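**Blue microfiber leaving lint on matte off-white panels**

**tanow_k**
Wiping down matte off-white wall panels in a utility room. Blue microfiber, washed at 40 C, no softener, used damp with plain water. I still get fine blue lint along the seams between panels. The flat areas are clean. Is this the cloth or the method?

**gpugh**
Cloth weight? Anything under 300 gsm with a cut edge will shed. A bound hem sheds less, but the binding thread can snag on a seam.

**tanow_k**
No weight printed anywhere I can read. The hem is bound all the way along the edge I checked. There is a white label sewn into it, mostly Chinese, large characters plus a column of very small ones.

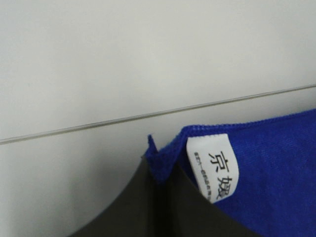

I bought a pack of 20 in April and have put this one through the wash maybe once a week. The others from the pack behave the same way, so I don't think it is a single bad cloth.

**rovum77**
Cut the label off. A label is stiffer than the pile and will mark a matte finish if it gets under your hand. Use a seam ripper, one stitch at a time.

**gpugh**
Disagree. The label is sewn into the hem, so unpicking it opens the binding and you get more lint than you started with. Fold the towel in quarters with the label inside.

**rovum77**
I have removed labels from almost 70 towels and had two hems open up. Both took a minute to stitch closed.

**gpugh**
Two is more than I get by folding.

**szalai_m**
Neither of you has answered the lint question. What else is in the wash load?

**tanow_k**
Cotton dish towels, usually.

**szalai_m**
Then wash the microfiber separately. Cotton fiber lodges in the pile and comes off on the first hard edge, in your case the seam. Spin at 800, hang dry. Wipe along the seam, then dry it with a second cloth.

**gpugh**
Cotton lint wouldn't be blue, though, unless the dish towels are.

**tanow_k**
Two of them are navy. I'll run a separate load tonight and redo one wall.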